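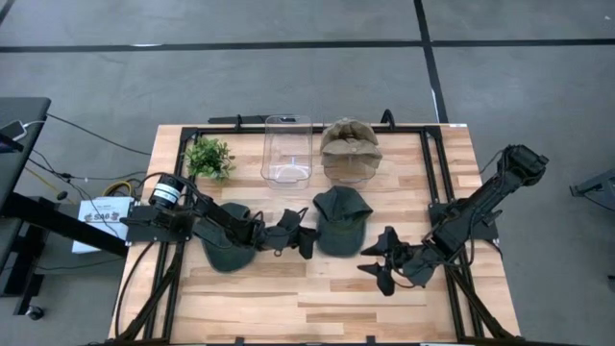
What is the best way to store baseball caps so the crown keeps its shape?
Stack them one inside another, brims pointing the same way, in a rigid bin with enough headroom that the lid does not press on the top cap.

Lindsay store moves headwear to clear bins

Brirel, the secondhand clothing store in Lindsay, has finished changing over its headwear storage from cardboard cartons to clear plastic bins. The stockroom now holds 671 caps, sorted by color first and by size second. The work was done in May, with the store open during its normal hours.

The old cartons were closed on all sides and labeled by hand. Staff had to open several to find one color, and caps at the bottom of a full carton came out with flattened crowns. A stock check before the change found 627 caps in cartons. The other 44 were on the sales floor or in the repair tray.

Under the new method each cap is laid on a table, checked at the sweatband and the brim stitching, and placed in a bin with caps of the same color. Tan and brown shades share a bin. Dark green is kept apart from black, as the two were often mixed up under the stockroom lights. Creased crowns are pushed out from the inside by hand before stacking. Caps that do not hold their shape go to the repair tray, where they are steamed over a form and left overnight.

"A cap with a fold at the front panel sells for less, and most of those folds came from our own cartons," said Anjani Chin, who runs the stockroom. "With a clear side you can see the color and how high the stack is."

The bins have no lids. Chin said lids were tried on the first shelf and removed after a week, when staff were found to be pressing them down on full stacks. Dust is handled with a cotton sheet hung over the front of the shelving.

Sorting takes place on a butcher-block table. Tala Bitar, who set up the color groups, said the pale top makes stains on dark brims easier to spot than the metal bench used before. Adjustable caps are closed to the middle setting before they go in, so that the stack sits level.

The store plans to apply the same method to its 200 knit hats, which will be folded once and stood on edge. Cartons in good condition are available free at the back door until 2 p.m. on days the store is open.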